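Fridge dilemma: fix the old one or give up?
Davville Neighbors Forum > Home & Kitchen

mudroom_queen
Posted 31 December 2020
Okay so our fridge has started making this groaning noise, mostly at night, and the milk is going bad days before it should. It came with the house when we moved to Davville and I have no idea how old it is. The repair place out in Partington quoted me $165 just for parts, and that's if it's the fan. If it's the compressor they said don't bother. My husband wants to fix it. I want a new one SO badly but we just paid for tires. What would you do?

tallpaul83
Fix it. Old fridges are simple and the new ones are full of circuit boards that die right after the warranty does. Mine groaned for a whole summer and it was a fan with ice on it. Unplug it overnight with the doors open, put towels down, and see what happens before you pay anybody a dime.

Grindico
Gonna disagree with Paul. I did the towel thing 2 times and the ice came right back because the defrost heater was shot. By the time I gave up I'd spent more on spoiled groceries than the part cost. If the milk is turning, get a cheap fridge thermometer and leave it in a glass of water on the middle shelf. If it reads over 40 in the morning, quit storing meat in there, period.

mudroom_queen
Ordered a thermometer just now! Also can we talk about layout while I'm here? Half my problem is that the kitchen is tiny and whatever we buy has to open the right way. The one we have now swings right into the walkway and I've got a bruise on my hip to prove it.

pickle_barn
Yes, measure the door swing! Everybody measures the width and forgets the door. We went with a freezer on top when we redid ours in August and I'd do it again. Small kitchen too, with a wood rack I wasn't willing to give up.

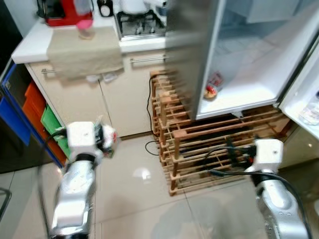

Lower door open, hardly anything on the shelf

Tape it out on the floor first, the whole arc. We used painter's tape and left it there all week so we could see who tripped.

tallpaul83
See, I can't stand a low fridge section. I'm tall and my back is done. Bottom freezer or nothing for me. You go in the fridge part all day long, why would you put that at knee height?

pickle_barn
Because my kids can reach it and get their own snacks, Paul lol. Plus the bottom freezers I looked at were all one deep bin and I lose things in those. My mother has one and there's a turkey down there that's older than my youngest.

Grindico
Both of you are right, it depends who's cooking. But mudroom, check if your door is reversible before you buy anything. A lot of them are. You take off the hinges and move them to the other side, took me one evening and a few bad words. Might save your hip.

mudroom_queen
Wait, WHAT. I just went and looked and there are little plastic caps on the other side. I have been walking into this door for 5 years.

tallpaul83
Ha! Okay, so flip the door, defrost it, and keep your money.

homutden_hal
Coming in from Homutden, where we get power dips all winter. Whatever you end up with, put a surge protector made for appliances on it. Lost a control board last year and I'm still mad. Also vacuum the coils. Mine had enough dog hair back there to knit a second dog.

Grindico
Coils should've been the first thing any of us said. Good call, Hal.

mudroom_queen
Update: coils were disgusting. Vacuumed them, everything's out in coolers on the porch and it's defrosting as I type. Thermometer gets here Monday. Husband is unbearably pleased with himself. If it groans again I'm going shopping, and I'm still torn on freezer top or bottom, so keep the opinions coming.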